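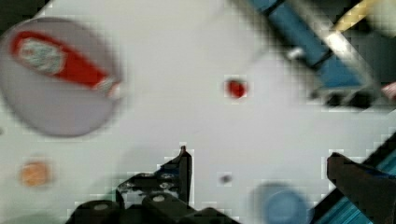
Haziq Khoo: com uma imagem de punho tão comprimida, dá para fechar a malha de preensão ou só serve para depurar?

Serve para as duas coisas, com limites. Abro um fio com o que apurámos, porque a pergunta já apareceu em duas respostas anteriores.

1/ Contexto. Em agosto de 2021 começámos a comparar duas garras de dois dedos no mesmo braço: a Feka, de dedos rígidos, e a Holovko, com pontas cambiáveis. Controlador Grellora nos dois casos, mesma tabela de ganhos, mesma velocidade máxima.

2/ Protocolo: 30 tentativas por objeto e por garra. Aproximação, fecho, elevação, pausa, devolução. Conta como falha qualquer escorregamento durante a pausa, mesmo que o objeto não chegue a cair.

3/ Câmara de punho. O débito estava limitado no controlador e o codificador sacrificava primeiro os contornos. Com o braço em movimento, a estimativa de pose a partir do punho é pouco fiável. Com o braço parado melhora, mas os objetos pequenos continuam a ser o pior caso.

4/ Solução provisória: a câmara fixa dá a pose inicial, a de punho só entra nos últimos centímetros e com o braço imobilizado antes do fecho. Custa tempo de ciclo. Reduz bastante os fechos em falso.

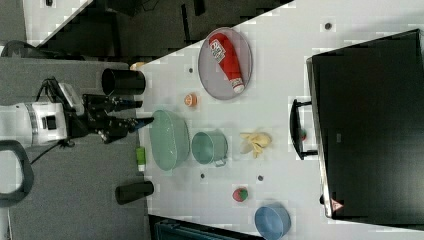
Braço à esquerda, dedos abertos, copo preto de pé junto ao canto da mesa.

5/ Vista lateral. É a que uso para verificar a folga entre os dedos e o bordo da mesa. A Holovko é mais comprida e obriga a corrigir o ponto central da ferramenta. Quem troca de garra e mantém o TCP antigo vai bater no tampo -- falo por experiência.

6/ Objetos cilíndricos de pé: diferença pequena entre as duas. Deitados: a Feka perde, sobretudo quando o eixo do cilindro não fica perpendicular ao fecho. O frasco de ketchup é o exemplo típico, roda entre os dedos logo que sai do prato.

7/ Força de fecho. A Grellora aceita o valor em percentagem do máximo e não em newtons, o que dificulta a comparação entre garras. Tivemos de calibrar com célula de carga. Abaixo de certo valor a Feka nem sequer reporta contacto, limita-se a indicar «posição atingida».

8/ Total registado até agora: 1,891 preensões, contando as repetições de calibração. Destas, mais de 1,000 com a Holovko, porque refizemos a série inteira depois de mudar as pontas. As séries não estão equilibradas e não vou publicar percentagens até estarem. 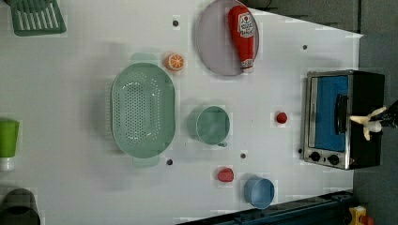
9/ A câmara superior continua a ser a referência para a pose inicial. O ponto fraco é a altura: sem profundidade, um prato e um objeto pousado em cima dele ficam no mesmo plano para o detetor. Acrescentámos uma correção por classe, feita à mão. Não escala, mas para um conjunto fechado de objetos chega.

10/ Calibração mão-olho: 4 poses não bastam, apesar do que diz o manual da Grellora. O resíduo parece bom e o erro aparece no lado oposto da mesa. Usem mais poses e variem a rotação do punho, além da translação.

11/ Latência. A imagem superior chega antes da de punho, e o desfasamento não é constante. Marcar o tempo na receção dá resultados errados. É preciso marcar na captura e interpolar a posição das juntas.

12/ Por decidir: pontas em silicone para a Feka. A Gasirano vende um jogo compatível, ainda não o montei. Se alguém tiver dados de desgaste, agradeço.

13/ Próxima série em fevereiro, com o mesmo protocolo e a ordem dos objetos aleatória. Nesta, a ordem era fixa e não consigo separar o efeito do objeto do aquecimento do motor da garra.

30 partilhas · 4 comentários

Khrystyna-Mariia Levchenko
O TCP antigo também me custou um jogo de dedos. Guardas um perfil por garra ou alteras à mão?

Autor do fio
Um perfil por garra, carregado no arranque. À mão esquece-se.

Haziq Khoo
Obrigado pelo ponto 4. E a taxa de fotogramas, baixaste-a para poupar débito?

Autor do fio
Baixei. Os contornos melhoram um pouco, o arrasto de movimento fica igual. A exposição é que tem de descer, e aí falta luz.

Este site utiliza cookies para melhorar a sua experiência. Ao continuar a navegar, aceita a nossa política de cookies. Aceitar | Gerir preferências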